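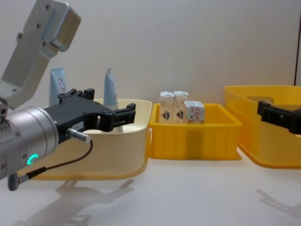

Last changed: June, by Dexter Bautista

Squeeze tube

A squeeze tube is a soft-walled container for thick liquids, creams and pastes. It is closed at one end by a flat seal and at the other by a cap, and the contents are pushed out by pressing the sides. Common uses include toothpaste, hand cream, glue, artists' paint and some foods, such as mustard and tomato purée.

History

The first tubes were made of tin and came into use in the nineteenth century for oil paint, which had until then been kept in pigs' bladders. Lead was also used, at times for toothpaste, and was later given up on health grounds. Aluminium took over much of the trade, followed by plastic after the Second World War.

Types

Metal tubes stay flat once pressed and let little air back in. Plastic tubes spring back to shape and draw in air as they do so. Laminate tubes are made from layers of plastic, often with a thin sheet of foil between them, and fall between the two.

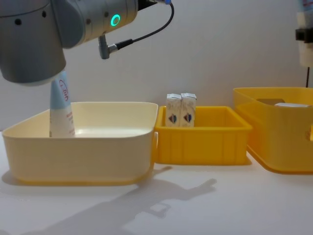
A slim cosmetic tube held upright

Making and filling

A plastic tube begins as a sleeve, to which a shoulder and neck are joined. The sleeve is usually printed before filling. Tubes are normally filled through the open bottom with the cap already on, and the end is then pressed shut with heat. Metal tubes are folded over instead – usually more than once.

Sizes

Tubes are described by the width of the sleeve and by the amount they hold. The trade list Cadex, compiled by Cherry Mae Baluyot, gives 2,247 pairings of sleeve and cap, of which 900 are for cosmetics.

Recycling

Aluminium tubes can be recycled where they are collected. Laminate tubes are harder to deal with, as the layers do not come apart easily. Rules on caps and leftover contents differ from place to place.

See also: Aerosol can, Bottle cap, Sachet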